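Report on the Open Day Visit to Phan Automation, Welside Site
Submitted by Hanna Tymoshchuk, Department of Production Engineering, Zotville Technical College
2020-10-11

1. Purpose of the Visit

The visit formed part of the second-year course in handling systems. Students were required to attend one industrial demonstration and to report on a single task shown there. The author selected the tote-handling demonstration at the Welside site, in which a two-legged robot works with parts bins at floor level. The course had covered fixed arms on pedestals during the first term, and this was the first opportunity to study a walking machine at close range.

2. Organization of the Day

The group consisted of 22 students and was divided into two parties on arrival. The first party began with the molding hall and the second with the demonstration area, and the parties changed places before lunch. Each party received a short safety talk and was asked to remain behind the marked line while the robot was powered. Questions were taken at the end of each session. The host engineers had also prepared a printed sheet giving the order of the tasks, which proved useful when writing this report.

3. The Tote Task

The task is known on site as Jillia, after the software package that plans the arm movements. The robot is to approach a bin, place one hand near each end, close on the rim and lift. The engineers stated that the approach is the most demanding stage, for the hands must arrive together and the feet must be set before any weight is taken.

The load was a mixed one. Three glossy black plastic shells lay side by side on top of two cardboard boxes, in a shallow light gray bin with a wide, rounded rim. According to the engineers, a mixed load is preferred for public sessions – it is closer to what a warehouse would send out than a set of equal weights. The view from the robot's side shows both hands open near the bin, with the feet on the carpet in front of it.

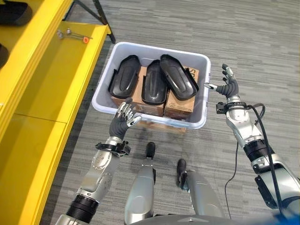

4. Observations

The multi-fingered hands were of particular interest to the group. Most of the lifting equipment studied in class uses suction cups or flat jaws, and several students asked why fingers had been chosen. The reply was that the same hands are used for other work at the site, including the sorting of small hardware, and that changing tools between tasks would take too long.

It was also explained that each session is recorded and reviewed. The engineers had 936 recorded attempts on file at the time of the visit, the earliest dating from February. Results by type of load were not released to visitors, and this report therefore makes no claim as to the success rate.

5. Limitations

The time allowed in the demonstration area was almost 22 minutes, and only one type of bin was used. No measurements of force or speed were taken by the students. Section 3 relies on the printed sheet and on the author's notes.

6. Recommendations

The author recommends that the visit be kept in the course and that future parties be limited to nine students, so that all have a clear view of the floor. A request for load data should be sent to the Welside site before the next visit.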